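Tastanmont Legal Aid Clinic: progress report on the Tenant Defense Project
To: Obadia Kioko, Haleck Fund

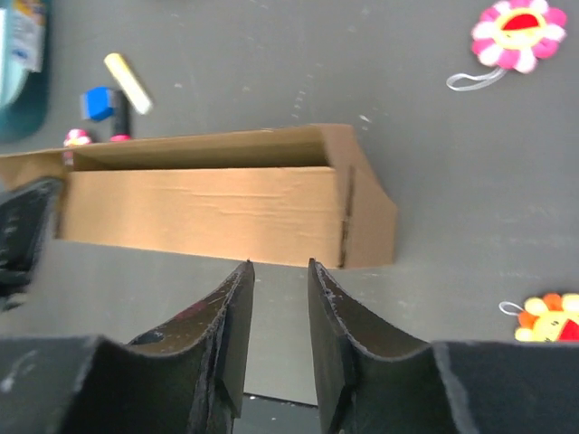

You asked for a plain account of where the money has gone and whether it is doing what we said it would do. I will try to give you that, including the parts I don't much like. This covers the period from July to the date at the foot of the report.

Intake first. The phone line and the walk-in desk together logged 3,176 contacts. I would be careful with that figure. A contact is any call or visit, and a tenant who rings four times in one week to ask about the same notice is in there four times. It also includes people we sent elsewhere within a minute because their problem was with a car loan or a parking ticket. The application promised we would report it, so there it is, but please don't quote it in your annual letter as the number of households helped.

Staffing. The grant pays for three attorneys. We have two. The third post has been advertised twice and the applicants we wanted went to firms that pay better, which anyone could have predicted from the salary in the budget. The unspent salary is sitting in the account and has not been moved to anything else. I would like your permission to use part of it to raise the offer. My guess is that a third round of advertising on the old terms will get us the same answer.

Court work. Our attorneys now cover both weekly eviction calendars. Tenants who meet a lawyer before their case is called tend to leave with more time to move or a payment plan they can read. I believe the lawyers are making a difference, but I can't prove it from our own files. The people who find us early are often the ones who open their mail and keep their leases, and they might have done better anyway. We have no comparison group. The draft evaluation claims a "dramatic effect" and I have asked for that phrase to come out.

The Dumitrescu Street cases are still open. These are the joined claims over heat and hot water. The landlord's counsel has asked for more time on discovery two times and got it both times. Mediation was offered and we went, though I thought it was a way to run down the clock and I still think so. No trial date yet.

Software. We moved our case files to Tosta on the advice given with the grant. Searching is quicker, I'll grant that. Conflict checks are worse – the system does not catch a landlord who files under a company name one month and his own the next, so our paralegal is still running the old spreadsheet next to it. The vendor says a fix is coming. It said so in July as well. I would not renew the license until somebody has shown us the fix working on our own records.

Volunteer attorneys. The training evening was well attended and the feedback forms were glowing. Fewer of those lawyers have taken a case than I had hoped, and several who did handed it back when the hearing date clashed with paid work. I would sooner have a short list of people who turn up, and next quarter we will ask for a signed commitment before the training – not after it.

Spending is under budget overall, nearly all of it from the empty post. Interpreter costs are over. We planned for telephone interpreting, and the judges want someone in the room. I don't see that changing, so the line needs to be larger next year.

What I need from you: a decision on the salary question, and a word on whether the final evaluation can be put back until the Dumitrescu Street cases are settled or tried. The ledger and the redacted case list will follow by separate mail.

Ovidiu Sandu
Managing attorney
Thursday, October 13, 2022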